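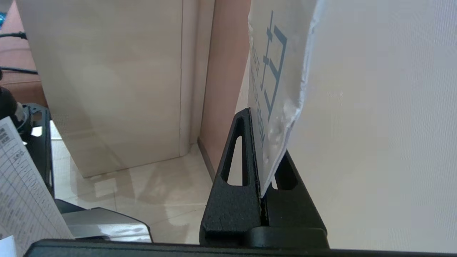 Minutes, Cuvinden House residents' meeting, December

The meeting opened once enough chairs had been carried up from the basement. Last month's minutes were approved after the word "heated" was changed to "lively."

1. The set-up room

The card lettered in gray capitals, of which "UP ROOM" is the part people seem to remember, was discussed for longer than the budget. One resident would like it somewhere it can be read from the hall. Another would like it laminated again, and flatter this time. The meeting agreed to one card, one spot, eye level. The exact spot was put off to next month.

The beige cabinet stays where it is. A motion to move it was withdrawn when the mover was asked to take an end.

2. Doors

The cream door was raised again. The house rule says doors on this floor are kept shut after 10 p.m., and the house rule is widely admired. Complaints this month concerned drafts, the hall light, and a trombone.

Wosby quoted 250 dollars to rehang the door and replace the handle. Stillis quoted 60 for the handle alone, travel extra. The meeting took Stillis, 4 against and everyone else cold.

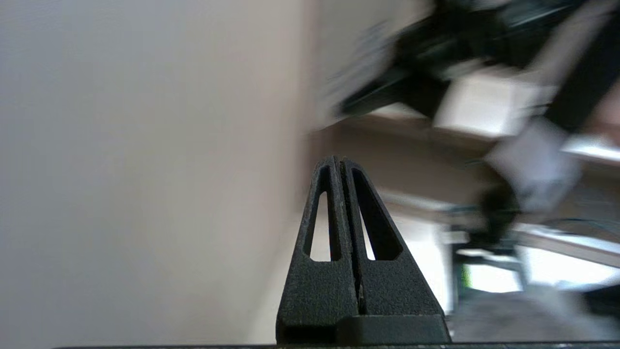

It was pointed out that the brown backplates on this floor are meant to match, and that a shiny new one would start people wanting things. Stillis will be asked for dark brown. If they have only brass, the matter comes back here, and so do we.

Paper and tape are to be kept off the handles. Notes go on the board downstairs, where there are already 33 of them, several about notes.

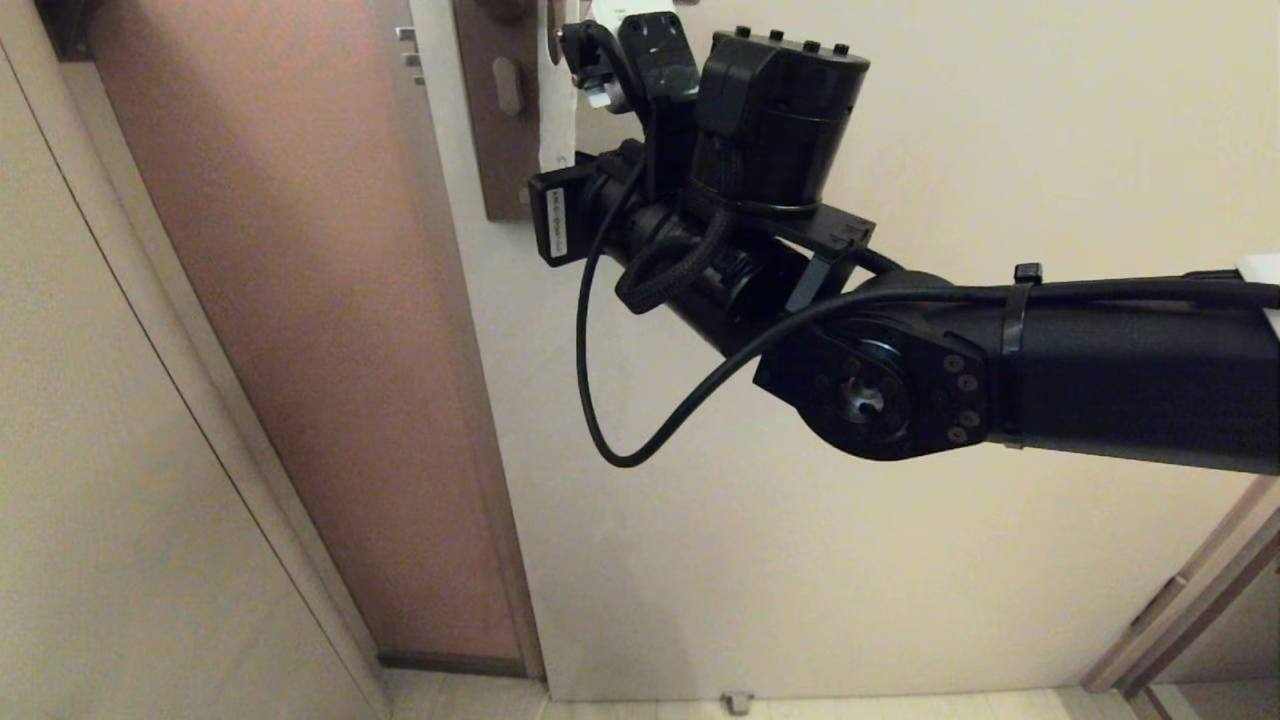
Item 2: the cream door, ajar, with its dark brown backplate and a white strip hanging beside the handle.

3. Chala

The Chala shelving is still in its box. The instructions have been found. The bolts are believed to be with whoever has the good screwdriver. Carried over.

4. Any other business

A request for better cookies was noted. The trombone was not present to respond.

Next meeting in January, same room, 7 p.m. Bring a chair.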